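Capítulo 4
Percibir lo que se deja ver a medias

Casi todos los manuales de visión para manipulación empiezan con un cubo. El cubo es opaco, tiene las aristas donde uno las espera y no cambia de forma cuando se le mira mal. En el capítulo 3 agarramos unos 600 cubos, y el lector tiene derecho a sentirse orgulloso hasta el final de este párrafo.

Este capítulo trata de los objetos que no colaboran: mallas, bolsas, fibras sueltas, plásticos brillantes. Con ellos el detector del capítulo anterior sigue devolviendo una caja delimitadora con una confianza admirable, y el planificador, que es de natural crédulo, se la cree. El resultado suele ser una pinza que se cierra con gran elegancia sobre el mantel.

4.1 El problema de la malla

Una bolsa de malla traslúcida plantea dos preguntas distintas que conviene no mezclar en el mismo módulo. La primera es geométrica: ¿dónde está la tela? La segunda es de pertenencia: este píxel amarillo, ¿es de la bolsa o de lo que hay detrás? Un segmentador entrenado con objetos opacos contesta a la segunda por sorteo. El sensor de profundidad tampoco ayuda gran cosa, pues una parte de sus lecturas atraviesa el tejido y otra se queda en él, y la media de ambas describe una superficie que no existe en ninguna casa.

Montri Prasertsri, autor del módulo de segmentación de Rusu (la biblioteca que usaremos en las prácticas), propuso durante años etiquetar la malla como «objeto» y olvidarse. Napaporn Siriwan, que mantenía el planificador y por tanto pagaba las consecuencias, propuso una tercera clase, «objeto con fondo visible». Ganó ella. Desde entonces la máscara tiene tres valores y el código que la consume tiene bastantes más ramas de las que a nadie le gustaría leer un martes.

Para el agarre, por suerte, no hace falta resolver la bolsa entera. Basta con encontrar el cuello, la zona donde el tejido se recoge, se superpone y deja pasar menos fondo. Ahí es donde cierran los dedos. 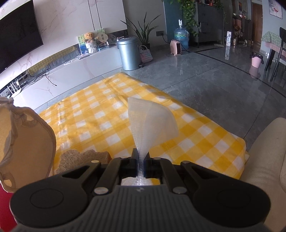 4.2 Del cuello a la consigna

Localizado el cuello, hay que convertirlo en una orden. Rusu lo representa con un punto, un eje y una apertura. El punto es el centro de la zona recogida; el eje sigue la dirección en que la tela se abre; la apertura se calcula con un margen generoso y luego se corrige durante el cierre, que es cuando el objeto decide qué forma tiene.

El fondo merece un aviso. Un mantel de cuadros es un generador gratuito de esquinas, y los detectores de puntos característicos sienten por las esquinas una debilidad conocida. Vistos a través de la malla, los cuadros se atenúan pero conservan su periodicidad, con lo que el emparejamiento entre dos fotogramas puede desplazarse un cuadro completo sin que el error residual se inmute. En 4.5 veremos cómo filtrar esas correspondencias; hasta entonces, desconfíe de cualquier desplazamiento que sea múltiplo exacto del dibujo.

También hay que enmascarar la propia pinza. Ocupa buena parte de la vista en una cámara de muñeca, se mueve con ella y, si se deja en la imagen, el estimador de movimiento concluirá que el mundo está quieto.

Antes de seguir

El lector necesitará el detector del capítulo 3 funcionando y 20 secuencias de la carpeta «mallas». Los ejercicios marcados con asterisco piden, además, paciencia.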